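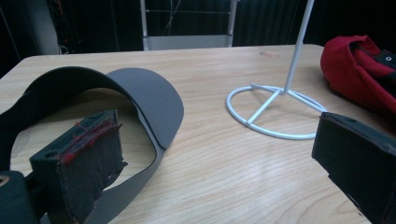
A pale wooden tabletop with a strip of grey and black material on it.

Jiltwood repair room reopens with longer hours

October 1, 2021

The community repair room in Jiltwood has reopened in the old Calus building, with longer opening hours and more space for people who want to mend clothes, bags and household textiles.

The room had been closed since May while the floor was relaid and the wiring replaced. The work took longer than planned after damp was found under the back wall, and the sewing sessions moved to Espiritu Hall over the summer.

Visitors will find wooden tables for cutting and pinning, a separate corner for hand sewing and a wall of drawers for thread, buttons, zips and offcuts. Stiff and bendy materials - bag bases, webbing, the kind of stuff that goes into a cap brim - now have their own shelf, as these were the items people most often asked for last year.

The group that runs the room said 1055 items were brought in during its last full year of opening. Most were trousers and coats, followed by rucksacks and hats. About 1000 of them went home mended. The rest were taken apart for fabric and fastenings.

A basic session costs nothing, although users are asked to pay for any new zips or lining they take from the drawers. Sewing machines can be booked in advance for up to two hours. Hand tools do not need to be booked, but scissors must stay in the room.

There are 21 places at each session, up from eight at Espiritu Hall. Children are welcome with an adult. Anyone bringing something to mend should wash it first and bring any loose parts in a bag with it.

A beginners' course in altering and relining hats will start later this month, run jointly with the textile workshop at Skultitz. Places will be given out in the order that people sign up, and the sheet is on the noticeboard by the front door.

Parking at the Calus building is limited while the yard is resurfaced. The side entrance has a ramp - ring the bell if the door is shut.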